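Out the back at Gillico: a morning at the juice works open day

Dec 23, 2023 | by the Plukeck Weekender
3 min read
96 shares

So we finally made it to the Gillico open day, after two years of meaning to go and forgetting until the week after (my fault both times). It's a fair drive out past Plukeck, the last stretch is gravel, and the sign is on the wrong side of the road if you come from town. Leave early! The car park was a paddock and it was filling fast when we pulled in.

You get a hairnet, a hi-vis vest and a sticker with your group colour on it. We were green. Green went to the fruit shed first, and I could have stayed there all morning. Mangoes come in by the bin and the smell hits you before you're through the door — sweet, a bit like turpentine, completely gorgeous. The guide said they'd taken 863 bins so far this season and expected to keep going well into January. There's a long washing trough with brushes, then a sorting belt where the soft ones get pulled out for pulp and the good-looking ones go off to the markets.

After that it was up a metal staircase to look down on the pulping room through a big window. It was so loud that I caught maybe half of what we were told. Something about seeds going to a cattle farm, and something about how they blend three varieties so it tastes the same from one month to the next. My favourite of the lot was the Nutsugah, a stringy old variety that never makes it to the shops. They had slices of it on toothpicks and I went back for more than was polite.

The filling line wasn't running, which was a shame, but you could walk right up beside it and the kids loved that. They do bottles and pouches, and the pouch side is newer. Someone in our group asked about recycling the spouts and got a proper answer, including the bit where most councils still won't take them.

Tasting was in the lunch room. Pultamis is their new mango and passionfruit one, due out in January, and I thought it was a touch too sweet until I had it over ice. Then I had two. The first 100 families got a cooler bag (we missed out, see above re leaving early). Sausage sizzle was cash only, toilets were clean, and there was decent shade if you had a pram.

I'd go again tomorrow.

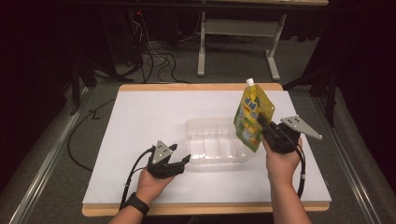 1 comment

mangoaunty: Glad the Nutsugah got a mention! We had a tree of those when I was growing up and you'd be flossing for an hour. Did they say if you can buy the fruit at the gate, or is it only for the juice?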